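**Ameo hand-held gripper, two months in**

I've been using the Ameo since December and I've finally got enough to say about it, so this is a proper review and a bit of a results post as well.

Quick background: we teach robot arms from human demonstrations, and I got fed up with driving the arm by joystick for every single one. With the Ameo you carry the gripper yourself, do the job by hand, and the camera on it records what the robot would see. No arm needed until test day (bliss!).

We collected 538 demonstrations over 11 days. Aicha Slaoui trained the policy with the Ruotsalainen method, where you throw out the jerkiest recordings before training, and wow, it made a difference. On our tidying task the arm managed 96 good runs before we called it a day, with 14 failures, mostly small flat things it couldn't get a finger under. I'd have the same trouble with my nails cut, to be fair.

What I don't love: it's a bulky thing, and my wrist knew all about it by teatime. I tried a Cilik last year and that was kinder to hold, but the recordings were far shakier, so I'd still pick this one.

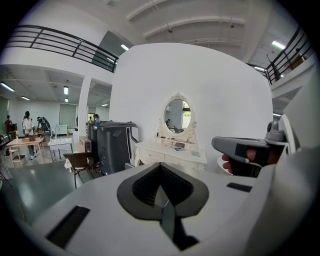
**Filed under: Robot kit / Data collection**

We had it out among the furniture, with a white dresser and its oval mirror straight ahead. Mirrors worried me, as I thought the policy might chase reflections. Aicha trained it once with the mirror recordings and once without, and the scores came out so close that we've stopped fussing over it.

Would I buy another? Yes, and I've already asked Skakimico for a price on a second one.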